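Water Use in Shared Student Kitchens
Final project report, Environmental Studies
Submitted December 19, 2019

1. Background

Udden Hall is a student residence in Misville with one shared kitchen on each floor. The building pays a single water bill, so residents never see how much they use. Our group wanted to find out how much water goes into washing dishes by hand, and whether a simple change in habit would lower it.

We started in April with a short survey. Most people who answered said they wash under a running tap. A smaller group fills the sink first. Very few had ever thought about the difference, and several wrote that they leave the tap on while they scrub because the hot water takes a long time to arrive.

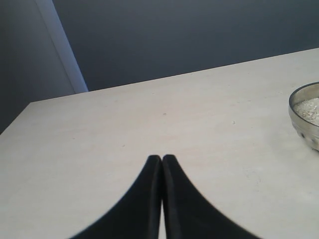 The survey also asked about cooking. Residents who cook for themselves most nights use more pots and wash more often, but they also tend to let dishes pile up and do them in one go. Residents who mainly heat up ready meals wash one plate at a time. We had expected the first group to use more water per item. The meter readings did not support that.

2. Method

We chose 2 kitchens on different floors with the same sinks and taps. A Plinow flow meter was fitted to the cold and hot lines in each one. Both kitchens were left alone for the first stage so we could get a baseline. In the second stage, one kitchen got a sign over the sink asking people to use a bowl or a plugged sink for washing, and the other got nothing.

Readings were written down every evening in a notebook and typed up later. In total we logged 437 separate wash sessions. We left out any session shorter than 20 seconds, as these were mostly people filling a glass or rinsing their hands.
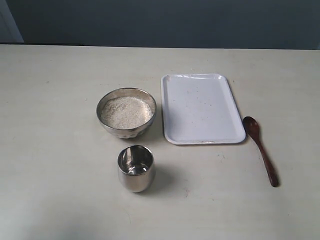
3. Results

In the kitchen with the sign, water use dropped by around 560 liters over the second stage compared with the baseline. The other kitchen stayed nearly level. Most of the drop came in the evening, when the kitchens are busiest. Morning use hardly changed in either place.

The effect got weaker toward the end. We think people stopped noticing the sign.

4. Problems

The hot line meter on the upper floor stuck once and we lost an evening of readings. We also could not tell who was washing, so one careful resident could account for a large part of the change. The Aquino building next door would have been a useful third site, but its pipes are boxed in and we could not fit a meter.

5. Further work

A longer test should move the sign or change its wording partway through. It would also be worth measuring how long the hot water takes to reach each floor and how much is run off while people wait.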